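### 3.2 Placement of warning labels in shared laundries

The second part of our study concerns where a warning label is placed on a household or light commercial appliance, and if the place changes how often people remember it. Earlier work by our group (Ung and Oei) looked only at the colour and the wording. We visited shared laundries in the towns of Kaltton and Grorkano and spoke with 204 residents shortly after they had finished using a machine. Each resident was asked to draw, from memory, the outside of the machine and any label on it.

Labels near the door handle were drawn most often. Labels on the top surface were drawn less, although many residents put their baskets there and must have looked at that surface for some time. 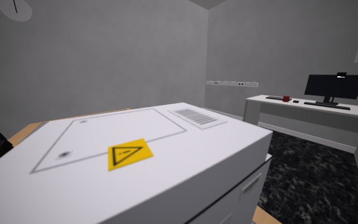
**Figure 4.** Yellow warning label on the top of a white machine, set at the lid outline.

We also found a difference between age groups. Of the residents older than sixty, 135 were interviewed, and they more often remembered the symbol than the words beside it. The younger residents remembered the colour, but several of them placed the label on the wrong side. We do not think that this is a problem of eyesight, as the same persons could read our consent form without difficulty.

One limit should be mentioned. The laundry in Grorkano was repainted in August, between our two visits, and the new bright walls may have influenced the answers of the second group. For this reason the two visits are reported separately in Table 3, and the drawings were scored again by a second reader at Wijaya.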